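三、给围巾和薄外套做蒸汽护理

上一节我把Prerkura挂烫机装好了,水箱也卡到位了,接下来就是我最喜欢的部分——熨衣服!我自己换季的时候会把衣柜里的围巾、衬衫、薄风衣全翻出来过一遍,一个下午就没了,不过第二天出门穿着平平整整的,心情真的不一样。

开始之前先看一眼衣服里侧的洗标。熨斗图案上打叉的就别碰了,我有一条带亮片的裙子就是这么毁掉的(到现在还挂在柜子里,舍不得扔)。

步骤

1. 把水箱加到刻度线,用凉的纯净水最好。我家自来水偏硬,用了一个月喷头就开始吐白渣。

2. 插电,按一下电源键,灯会闪。等灯变成常亮再动手,大约要等2分钟,着急也没用,提前按出汽会滴水。

3. 把衣服挂到衣架上,扣子扣好最上面那颗,领子翻平。围巾我是对折搭在裤架上的。

4. 选档位。一档给真丝、雪纺这些娇气的料子,二档给棉麻。羊毛围巾我用一档,喷头离开布面一点点,让蒸汽自己透进去,千万别压!

5. 先对着旁边空喷几秒,把管子里的冷凝水排掉,然后从上往下慢慢走。另一只手拉住下摆,手不要放在喷头正前方。

6. 袖子最后熨。把袖口轻轻拉直,从肩线往下走,不用特意压出一条折痕,现在的衬衫袖子圆圆的反而好看。

7. 熨完别马上穿,也别马上塞回柜子。挂在通风的地方晾11分钟左右再收,我试过偷懒,结果背后又坐出一大片褶子。

注意:蒸汽很烫,喷头不要对着人和宠物,也不要把衣服穿在身上熨。对,我知道出门前发现领子皱了有多想这么干,真的不行。

注意:加水之前一定先关机拔插头,等喷头凉下来。水箱里不要滴香水或精油,想要香味的话,熨完以后在衣柜里放香包就好。

关于几种难伺候的料子

丝绒:从反面熨,正面只用软毛刷顺着毛向刷一遍。我那件Besance的墨绿丝绒外套就是这么养的,穿了两个冬天,绒毛还是立着的。

百褶裙:先用夹子把褶子的下端夹住,一褶一褶往下带。夹子要选没有齿的,不然会留印子。

针织衫:不要挂,平铺在毛巾上,喷头悬空走。肩膀被衣架顶出小包的地方多喷两下,趁着潮气用手指抹平。

皮带和皮质拼接:跳过去,或者拿干毛巾盖住再熨旁边的布。

摘下来的小东西放哪儿

动手之前,胸针、耳环、可拆的扣子和领夹都要先取下来,金属件碰到蒸汽会发烫,有些镀层也会发乌。我以前随手往床上一丢,后来找一只耳环找了半个晚上……现在固定放在一个小碗里,熨完直接戴回去。碗口宽一点、没有盖子的最顺手。 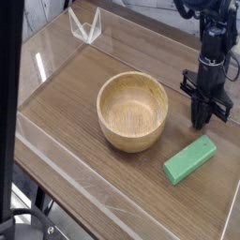 图3-2 浅色木碗

8. 全部熨完以后关机、拔插头,等机身凉透再倒掉剩水。水箱敞着口晾干,第二天再装回去。

9. 软管不要打死折,松松地绕一圈挂在支架的钩子上。我一开始缠得太紧,再用的时候蒸汽断断续续的,还以为机器坏了。

常见的小毛病

喷头滴水:多半是没等灯常亮,或者喷头放得比机身低。举高几秒,让水流回去。

出汽变小:该除垢了。关机凉透以后,用Flimer除垢粉按包装上的比例兑水,具体做法看第五节。

屏幕显示202:缺水。拔掉插头,喷头凉了以后加满水箱再开机,代码就消失了。

熨完有亮印:温度高了,或者喷头贴得太紧。深色西裤最容易这样,下次垫一块薄棉布。

下一节讲配件,毛刷头和裤线夹怎么装、什么时候用得上。裤线夹第一次装会有点紧,听到咔的一声才算到位。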